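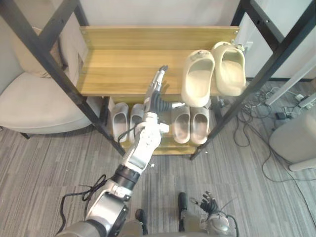 Kakness House walk-through, spring round

I do this one every March before the first guests come up to Illton, and I write my comments in as I go, so excuse the rambling. OK means OK, FIX means I want it done before anybody sleeps here.

Smoke alarm, upstairs hall: OK. Loud as ever! Pressed the test button twice and the dog next door joined in.

Smoke alarm, kitchen: FIX. Chirping. It's the old Sowa unit and I've changed the battery already, so I'm calling it dead and buying a new one.

Carbon monoxide alarm by the boiler: OK. The date on the back is still good.

Stair rail: FIX. The bottom bracket wiggles when you lean on it (and people do lean on it, with suitcases). Longer screws, please, into the stud this time.

Stair treads: OK. Fourth one down squeaks but it's solid.
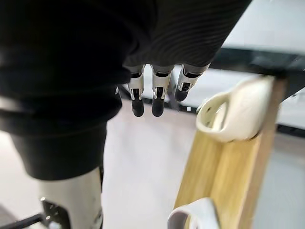

Floor level, Saturday.

Entry mat: FIX. One corner curls up and I caught my toe on it coming in with the groceries. The grippy pad underneath has gone to crumbs. A new pad is cheap, let's do that first.

Shoes off the walkway: OK. Just keep it that way, the path from the front door to the stairs has to be clear at night.

Hallway outlets: OK. Covers on, no scorch marks, nothing warm to the touch.

Space heater, back bedroom: FIX. It's the Ekow one, 800 watts, and somebody had it running off an extension cord behind the dresser. Cord's in my truck now. The heater goes straight into the wall or it goes in the shed.
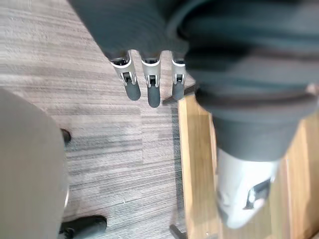
Can guests use the fireplace if they bring their own wood?

Only after the chimney has been swept for the season, and the sticker on the damper handle will tell you if it has. Right now it hasn't, so the screen stays tied shut.

Fire extinguisher, kitchen: OK. Needle's in the green, pin's in, and I moved the cereal boxes that were stacked in front of it.

Bathroom GFCI: OK. Trips and resets like it should.

Hot water: FIX. Way too hot at the tub. Erhan Oral is coming by to turn down the tank and I'll test it again after he leaves. 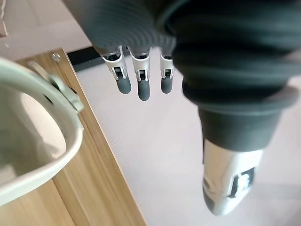
Last changed: Saturday, 7 p.m.

Upstairs windows: OK, except the one over the porch roof, which is painted shut again. That's our second way out of that bedroom, so it's a FIX and I'm not renting the room until it opens. I have a putty knife and a free evening.

Porch light: OK. New bulb.

Outside steps: OK for now. The second one has a soft spot near the left end, smaller than my palm. I'll poke it again in the fall.

Spare key: back in the lockbox, new code goes out with the booking email.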